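Workshop Tips: Getting Clean Demonstrations Out of Hand-Held Grippers

Posted 5/21/22 by Chalerm Thongsuk

These are notes from the bench for people who record tabletop tasks by hand and then train a policy on them. Most of the trouble I get asked about is blamed on the model and starts in the recording software or in how the task was planned. The tips assume you already have Vonar or a similar recorder running and both grippers paired.

Sync first. Close both grippers fully, open them, and close them again at the start of every take. Those two closures give you a sharp edge in the width signal that you can line up with the video later. If the offset between left and right drifts during a session, restart the recorder and don't try to patch it in the export.

Write the task as steps before you pick anything up. For a "mug to shelf" task mine has four: approach, grasp, lift, place. Put the same names in the Vakenix label file, spelled the same way every time. "Place" and "put down" will be treated as different skills.

Decide which hand does what. If one hand is idle for a step, keep it in view and still. A hand that wanders teaches the policy to wander — and the planner downstream will reserve space for that motion. 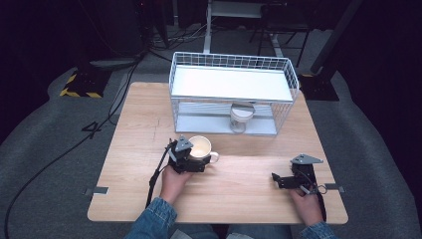
Left gripper at the mug, right gripper empty, wire basket on the far side of the table.

Watch out for wire mesh. Depth estimates go bad on thin grids, and you may get a basket wall that is solid in one image and missing in the next. I give the planner a plain box for the basket, with the top left usable as a surface, and keep the depth points for everything else. Anything stored behind the mesh gets masked by hand on the first image and tracked from there.

White on white is the other common problem. A pale mug near a pale basket will often merge into one segment. Lock the exposure before the first take, a little darker than looks right on the monitor. Raising the segmentation threshold helps too, but try exposure first.

Check cable slack in the software as well as on the table. A tugged cable shows up as a short jump in the wrist pose. The Rungrueang filter has a setting for this. I leave it at 5 and look through whatever it flags.

Replay before you train. Out of 76 takes in my last batch, most of the bad ones were obvious at double speed with the gripper width plotted underneath. Delete them that day while you still remember what happened.

Next page: exporting to Surnier and setting the workspace limits.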